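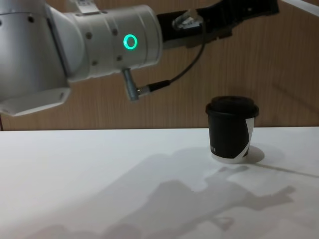 **Can a two-arm cell take over putting lids and straws on takeaway cups yet?**
Parts of it, at a slow pace, with a person close by. Straws are the weak spot.

**Ticket 3769 – Mandness café bench, drinks finishing**
Opened by: Vasilică Pascu
Status: open

Reported: straw step stalls or misses the lid hole. 199 cycles logged in June, 19 stopped on the straw. No stops recorded on the lid check.

Checked first:
- table levelled, no change
- Skyrme controller restarted, no change
- approach speed cut by half, fewer stops but not none
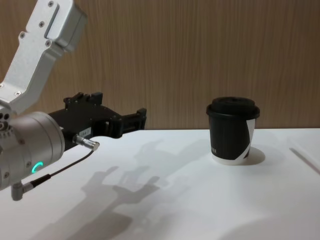 The slower approach also adds to the cycle time. Roughly 98 seconds a cup now, and our weekend staff do it in a few. Akomport asked whether that rules it out for the morning rush. For the rush, yes. For pre-orders, maybe.

Next test was both arms at the one cup, to see if the second can steady it while the first comes in with the straw.
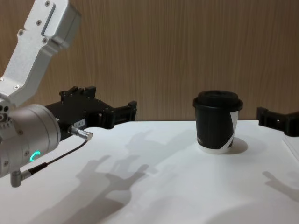 *Fig. 1 – Cup between the two grippers, neither touching it.*

Vodamex sent a revised grip force for the steadying arm. Too high and the paper wall gives – keep to the low setting until they confirm.

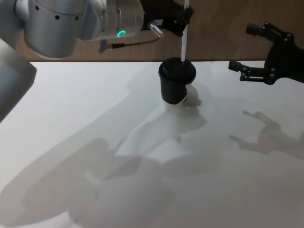
*Fig. 2 – Straw in the lid, second gripper open at right.*

To do: rerun with the other lid supplier, log the straw stops separately, leave wiping down and restocking with staff.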